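Equipment planning: what we learned from the budget for the second packing cell

Many members have asked us how a small parcel business can plan money for a robot, when the prices on the market are so different and the sellers do not always speak about the same thing. At Atallah we finished our own plan in February, for a second cell at the Skidel depot, and we would like to share how the numbers were put together. It is one case only, and your building and your parcels will be different.

First, a few words about the work. Skidel sends out soft goods, mostly in light plastic mailer bags. The bags come to the bench in a crate, each one must be weighed, and then it must go to the conveyor. For a person this is easy and boring. For a machine it is a demanding task, and the reason is the bag. A carton has corners and it keeps its shape. A mailer bag folds, slides and hides its own label. When we wrote our first request for offers, we described the bag in one line. This was our biggest mistake, and two of the offers we received were for machines made for cartons.

So our first advice is to put your real material into the request. Send a box of it to every supplier – the wrinkled ones too – and ask for the trial to be done with these and with your own scale.
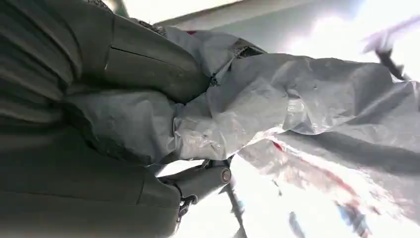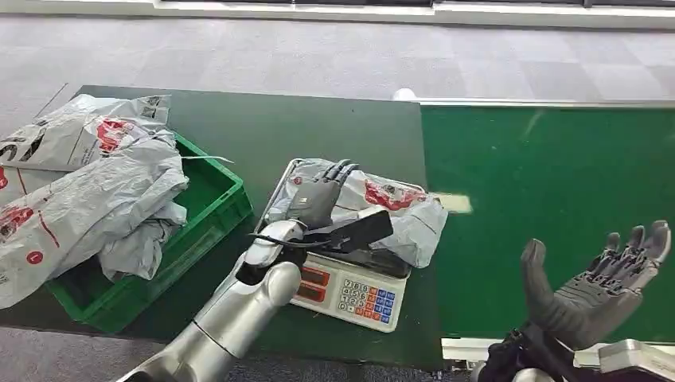
Crumpled plastic at the gripper fingers and on the scale.

The second advice concerns the division of the budget. We expected that the robot would be nearly the whole cost. In our plan it is a little more than half. The rest is the bench, the conveyor section, the scale with a data connection, the electrical work, safety review, training for the staff and the software license, which is paid every year. Please ask for each of these on a separate line. One supplier gave us a single total, and it took four letters before we understood that the license was included for the first year only.

The hands deserve their own line as well. With soft packaging, the surface of the fingers is a part which wears, and a worn surface does not hold thin plastic well. We put nine spare sets in the budget for the first two years. Perhaps this is too many, but a set is cheap compared with a stopped line in the busy season, and the delivery time we were quoted was 30 working days.

Third, be careful with speed. The offer from Dadevow promised a rate per hour that looked very good on paper. We asked how it was measured, and the answer was: with flat bags, placed one by one. Our bags are in a heap. We then asked for a trial of 136 bags taken directly from a full crate, and we wrote in the contract that the final payment depends on the result of a similar trial in our building. Dadevow agreed to this without difficulty. Another supplier did not want to agree, and this also was useful to know.

For the calculation of the return, we used our quiet months and not the average of the year. On a normal day Skidel handles more than 3000 parcels, but in the summer the number is lower, and a machine costs the same in the summer. If the plan works only with the best months, in our opinion it is not yet a plan. We also did not count any saving in wages for the first half year. During this period a colleague will stay near the cell, to correct mistakes and to refill the crates, and this time must be paid.

Renting was also considered. The monthly price was reasonable, but the contract did not include changes of the fingers or visits on site. For a company which has never used such equipment, a rental of a few months can still be a good way to begin, and we would probably do it this way if Skidel were our first location.

The complete budget sheet, with the prices removed, can be requested from the Gondura office. Please write "packing cell" in the subject of your message and tell us which spreadsheet program you use. In the next issue we will write about floor space and power supply, where we have some questions that are still open.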